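Chapter 8
Can It Clear the Table Yet?
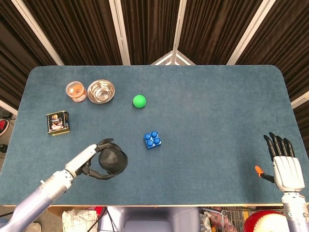

Figure 8.1 Two robotic hands at a cloth-covered table, the left one forming an open ring around a dark faceted object.

I clear my kitchen table in 19 seconds flat, usually while talking – and I've never once planned a grip! Ask a machine to do it and every item becomes its own little problem. A steel bowl has a thin rim, a ball wants to roll, a flat tin gives fingers very little to get under. So, can robots do chores yet? Some of them, slowly. We'll start with grasping.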